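Ticket 102: Arm stalls at drum lip on unload cycle
Project: Harau laundry arm
Location: shared workshop, bay by the back sink
Opened by: Lemlem Mekonnen
Opened: 8/18/25
Priority: Normal
Status: Open, workaround in place

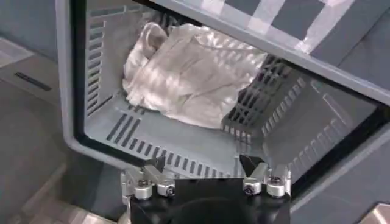 Wrist camera, gripper at the front lip, white cloth towards the back of the drum.

Summary
On the unload routine the arm approaches the opening, reaches the pre-entry pose and then stops with a following error on the wrist pitch joint. It does not enter the drum. The fault clears on reset and comes back on most attempts when the target is towards the rear. Targets near the lip are picked without trouble.

Setup
Arm: Umeo kit, stock joints, wrist rebuilt in April.
Gripper: two-finger, aluminium brackets, black pointed fingertips.
Controller: Buthelezi board, firmware as supplied.
Planner: Ferkano, default settings except where noted below.
Machine power off at the wall for all tests.

Steps to reproduce
1. Home the arm and open the fingers fully.
2. Place one white cloth towards the back of the drum.
3. Run unload_single from the console.
4. Arm stops at the pre-entry pose. Console prints FOLLOW_ERR J5, value 3,499, limit 200.

Expected
Arm passes over the lip, lowers, closes on the cloth and withdraws.

Log

Entry 1
Checked the J5 connector and reseated it. No change. Swapped the J4 and J5 cables at the board end, with the joint mapping changed to match. Error stays with J5, so the cable and the board channel are both ruled out.

Entry 2
Ran J5 through its full range with the arm clear of the machine. No fault at any speed. Ran the same wrist angles at the pre-entry height, still clear of the machine. No fault. The joint is fine in free air.

Entry 3
Looked at detection. The drum on this machine has flat, angled walls with slot vents in rows, and the segmenter was trained on round drums with small holes. On four saved stills it marked part of the slotted wall on the right as cloth. The pick point was then set too far over and the planner asked for a wrist angle the arm cannot hold there. This explains a bad pick point. It does not fully explain the size of the error.

Entry 4
Masked the right wall in the detector config. Pick point now lands on the cloth. Fault rate is down but not zero. Remaining faults all happen at the same height, just as the fingertips come up to the lip.

Entry 5
Measured the tool length against the config. The config still has the old value from before the wrist rebuild, so the real fingertips sit further forward than the planner believes. Suspect light contact with the lip, the joint being held back, and the error running up until the limit trips. Not confirmed, no mark found on the lip.

Entry 6
Raised the pre-entry pose and slowed the approach to half speed as a workaround. Nearly all runs now complete. Left the J5 limit at 200. Please do not raise it to make the fault go away.

To do
- Re-measure tool length from the wrist flange to the fingertip and update the config.
- Add the door as a collision object. It is currently missing from the planner model.
- Retrain or replace the segmenter with stills from this drum, and remove the mask afterwards.
- Repeat the test with a dark cloth.

Comment, L. Mekonnen
Tool length is first. I have the calipers at home and will bring them in. If anyone else runs the arm before then, use unload_single_slow and keep a hand on the stop button. The old routine is still in the menu under the same name.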